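Equipment plan for the coming year: where we stand

The equipment budget for the automation lab at Bondside closes on 31 May 2026, and several of you have asked what is in it and what was left out. The short answer is that we are asking for spare parts and bench fittings first, and holding off on another arm.

Emmanuel Mohamedi went through the maintenance log in April and found 17 stoppages over the winter. Most came down to small things: a worn cable, a finger joint that had gone stiff, a connector we had to wait for. None of those parts is expensive. What cost us was the wait, which ran to 10 working days in the worst case, with the whole bench standing idle.

So the first line in the request is a shelf of spares for the grippers. We have a quote from Oldale for finger sets and cables, and a second one from Mosoti that is cheaper on the cables but does not cover the fingers. We will probably split the order. Each replacement finger set comes to $342, and we want enough on hand that a repair can be done the same afternoon.

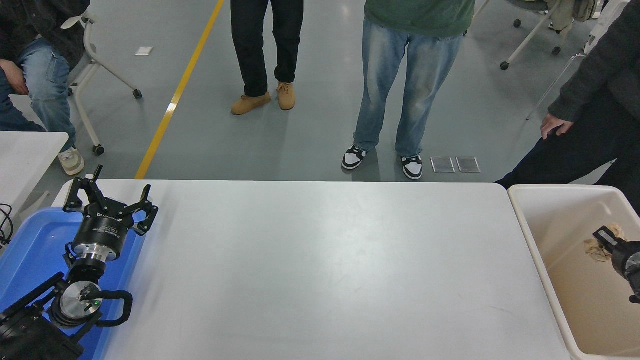
The second line is cable management. Anyone who has spent a shift at the benches knows how much time goes into keeping cables clear of the arms and of people's feet. Pluler sells a trunking kit that bolts under the table edge and costs $1,402 per bench with fittings. We have asked for one kit to start with. If it holds up, the rest can go into next year's plan.

The third line is training hours. These never look like equipment on a form, so they tend to get cut – we have put them in the same request this time, tied to the gripper spares. Two more people able to swap a finger set would make a real difference.

What we left out: a third arm, new chairs and the larger sorting bins. The arm would need its own power feed, and the building office has not given us a price for that yet. The chairs and bins can come out of the general supplies account.

Comments on the draft should go to Emmanuel before the request is sent. If you have a quote from another supplier, please attach the full document, including shipping and lead time.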